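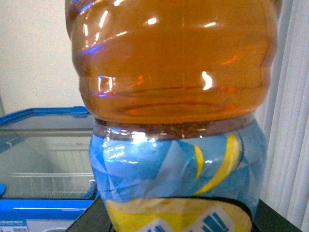

Can I change my word or intention after the year has started? You can change it whenever you like. The Flevley journal keeps the old one on file and starts a new page for the new one, so nothing you have written is lost.

Category: Getting Started / Intentions and Daily Check-ins

Section 7. Setting up your daily check-in

The daily check-in is a short written entry linked to your current intention. It takes a few minutes. You will need a Flevley account and the app on your phone, or the web version open in a browser. If you have the printed Wimcombe edition of the journal, keep it nearby for step 5.

1. Open the app and tap Check-ins, then New.

2. Choose the intention you want the check-in to follow. If you have more than one, start with the one you added most recently. You can add the others later.

3. Pick a time of day. Morning check-ins ask what you plan to do. Evening check-ins ask what you did. The questions are different, so read both sets before you choose.

4. Set the length. The short form allows 120 characters and the long form allows 2000. Most people begin with the short form.

Note: Changing from long to short does not cut entries you have already saved. It only applies to new ones.

5. If you use the printed journal, type the code from the inside back cover into the Link Journal box. The code for the Wimcombe edition starts with 3064. 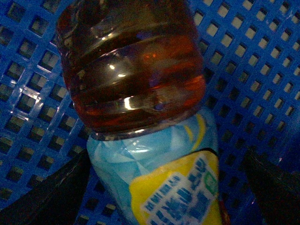
6. Write your first entry before you turn reminders on. The app uses the time you save it to suggest a reminder, and you can accept the suggestion or type in your own.

7. Tap Save. A small circle shows up on the calendar for that day.

Reminders

Reminders are off by default. To turn them on, go to Settings, then Reminders, and choose one of the following:

Gentle - one message a day, no sound.
Standard - one message a day with a sound, repeated once if you haven't written anything.
Custom - you set the days and times yourself.

Caution: If you use Custom with more than one intention, each intention sends its own message. Check the list on the Reminders page before you close it.

Missed days

A missed day is left blank on the calendar. You can fill it in for up to 7 days. After that it stays blank, and the weekly summary skips over it. Blank days are not counted against you and there is no streak to lose.

Caution: Do not delete an intention to clear its blank days. Deleting removes every entry under it. Use Pause, which hides the intention and stops its reminders until you turn it back on.

Sharing with a partner or group

Check-ins are private unless you share them. To share, open the entry, tap Share and enter the other person's Flevley name. They can read that entry and leave a comment. They can't see earlier entries or your calendar.

Groups that use the Rerkier add-on have a shared page as well. Anything posted there can be read by everyone in the group, including people who join later.

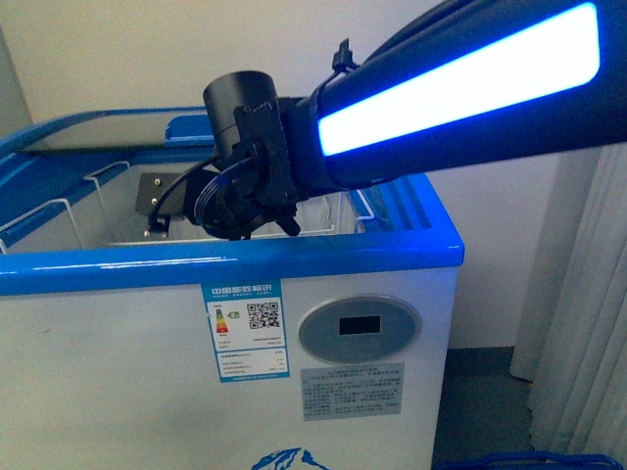

Fig. 3. Chest freezer with the glass lid pushed to the rear.

Moving entries from Zanetti

If you kept a journal in Zanetti, export it as a plain text file first. In Flevley, go to Settings, then Import, and select the file. Dates carry over. Tags and mood colors do not, and will need to be added again by hand.

Note: Import one file at a time and wait for the Done message before you start the next.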